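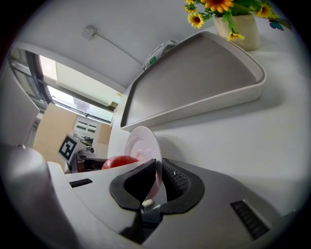 How many good demos does the club need before we can train?
At least 200 for the table clearing task, going by what Chaminda got out of the Lasow practice set last term. Fewer than that and the arm stalls at the pickup.

Robotics club, November minutes
Room 813, started 4:10
Present: Mahfuz Begum (chair), Chaminda Majumder, Sewwandi Patwary, Rizwan Patwary, Nazma Munasinghe (notes)

Last minutes – ok, one fix, Rizwan was at the Tierney open day, was left off the list.

Demos
Table clearing is the task for the Tumix student round. Plates first, cutlery later if theres time. Sewwandi wants slower grips, people are yanking. Chaminda says speed is fine, the problem is folks letting go before the plate is down. Talked a while. Agreed: count to two before opening the fingers, try it for a week, look at the results.
Bad takes get marked bad the same day. Do not delete them! Mahfuz needs them for the report.
Everyone who wants to be on the entry form does up to 7 sessions before the break. Nazma to put sign up sheet on the door.

Finger pads
Rizwan asked if we should reprint in the softer stuff. Ollier quoted 200 dollars for a full set incl. shipping. Too much this term. Sewwandi will ask the shop teacher about offcuts. Parked til next time.

Calibration
Marker gets bumped when people walk behind the desk. Tape it down, and redo calibration at the start of every session, not just when it looks off. Chaminda to write the steps on one page and pin it up.

Laptop
Drive is nearly full again. Rizwan copying old runs to the school server – needs the password from the office first.

Entry form
Mahfuz has a draft. Team name still not settled. Two-page write up plus a short video, Sewwandi doing the video, wants the plate task filmed start to finish with no cuts. Nazma proofreads.

New members
Two from ninth grade asked to join. Fine with all. They shadow Chaminda for thier first session.

To do
Nazma – sign up sheet
Chaminda – calibration page
Rizwan – password, copy runs
Sewwandi – offcuts, video plan
Mahfuz – send draft round

Ended 4:55. Next one same room, bring laptops charged.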